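3.2 Sorting of household textiles before washing

The second part of the survey concerned how people decide that a piece of cloth needs washing. In the earlier literature this decision is often treated as a simple reaction to dirt. Our interviews in Predlow and Flekeck suggest that place in the home is at least as important. A towel that hangs in the bathroom may stay there for many days, while the same towel, once it was used in the kitchen, goes to the wash the same evening.

We asked each household to keep a laundry diary during October. The diary had one line for each item, with the room, the last use and the reason for washing. In total 2,928 lines were returned. Three households stopped before the end of the month, and their lines are kept in the total but are left out of the comparison between the two towns.

A difficulty appeared already in the first week. Many small cloths were not written in the diary at all. When we asked about this, respondents answered that such things "are not laundry yet". They are left on a table or a shelf, used again for some small task, and later either washed or thrown away. We call these items resting cloths (Figure 2).

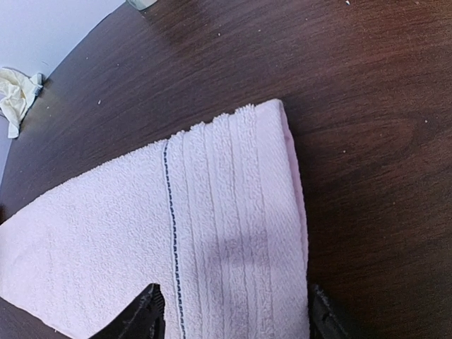

Figure 2. A crumpled cream-colored cloth near the curved edge of a dark wooden table.

Resting cloths were mentioned more often in Flekeck than in Predlow. We think that the size of the kitchen explains a part of the difference, but not all of it. In Predlow most of the apartments belong to the Marino housing block, where the shared washing room is open only on 2 days of the week. Residents there plan the wash in advance and collect also the small things — in the words of one respondent, "if it misses Tuesday, it waits". In Flekeck nearly every household has its own machine, and the wash is started when there is time.

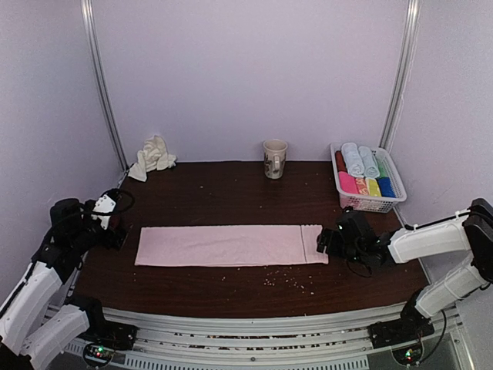 The state of the cloth has also a meaning for the people who live together. A folded or flat towel was understood by most respondents as clean and ready for use. A bunched one was understood as used, even by those who admitted that they themselves leave clean towels in this way. Misunderstandings of this type were reported in both towns, and they led sometimes to a second wash which was not necessary.

For the water estimate we used the Jallix tables with a wash temperature of 30 degrees, the setting most often written in the diaries. The tables assume a full load. This assumption is weak for Flekeck, where many half loads were reported, and we return to it in Section 4.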